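Fikri Pelupessy has been moving other people's households overseas for 20 years, and he still can't walk past a badly taped box without stopping to fix it. "My wife says I do it at birthday parties," he told me over coffee at the Skultero depot one Saturday.

What worries customers most, he says, is customs. "They lie awake over the sofa, and then it's the paperwork that holds them up. I had a family wait 3 weeks over one missing signature!"

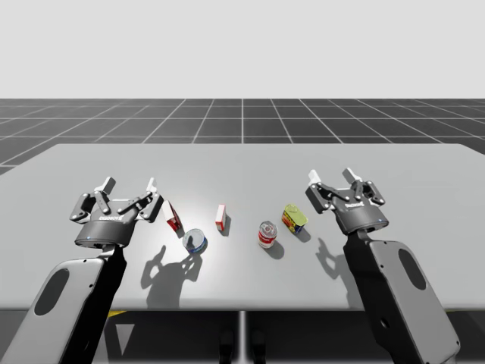

He learned the trade at Robichaud, back when the inventories were all handwritten, and he still asks people to write their own list first – room by room, in plain words. "Don't put 'misc.' on a box," he said, laughing. "I've opened 30 of those in a day, and I'd like never to open another."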